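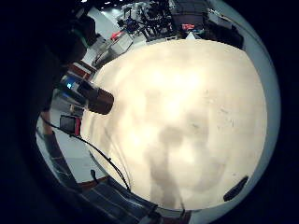
The view from the gripper camera at the Ostdale workshop.

Hello, and welcome to Zovthorpe! I'm Kurniawati Khoo, and I run this place with Danang Tambunan, my oldest friend and the only person I know who reads motor datasheets in the bath. We're a shared workshop in Ostdale for people building robots, at whatever level and on whatever budget (ours is small).

It began at my house. Danang and I wanted an arm that could hand things across a table, and we had 300 pounds, a borrowed soldering iron and a kitchen that my family still wanted to cook in. The first version, Ginting, had 62 printed parts and a habit of dropping its own wrist. We kept at it, moved into the garage, got cold, and in the end took a proper room so that other people could come and build with us. Best thing we ever did! 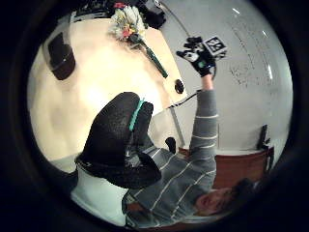

Gloves on for a session at the big table.

These days most of our time goes on teaching by hand. You move, the gloves and markers keep track of where your hands are, and later we sit down and work out what an arm could learn from it. I love this bit. It's slow and fiddly, and you find out how much your fingers do without asking you. Cables get everywhere. We've tried clips, sleeves and a sort of hook Danang bent out of a coat hanger, and I'd say the coat hanger is winning. 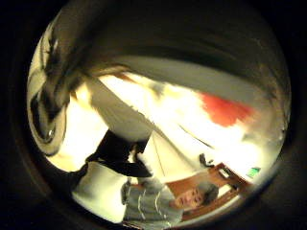

Stripy jumper, wooden chair and a very wide lens.

Our current shared build is called Dranedo. It's a tabletop helper, and the idea is that it should pick up small everyday things and put them back where you'd want them. Everyone who joins gets a go at some part of it, whether that's wiring, printing brackets, writing code or just sitting at the table trying the same reach over and over until it feels right.

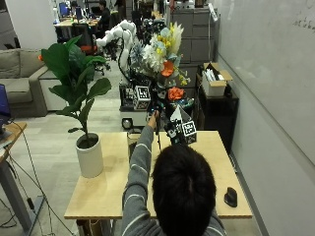
I'm fussy about working on an ordinary table with ordinary clutter on it, cups and mice and plants included, as a robot that only copes with a bare bench isn't much use to me at home. Danang would like it all a bit tidier. We've been having that argument for 5 years and I don't see it stopping.

We have 50 members now, from school leavers to retired fitters, and you don't need to know anything before you turn up. Bring a half-built thing if you've got one. Sunday is our open day, when the kettle's on and one of us will show you round, and in July we run longer evenings for anyone who wants to get a build finished over the summer. Come and say hello!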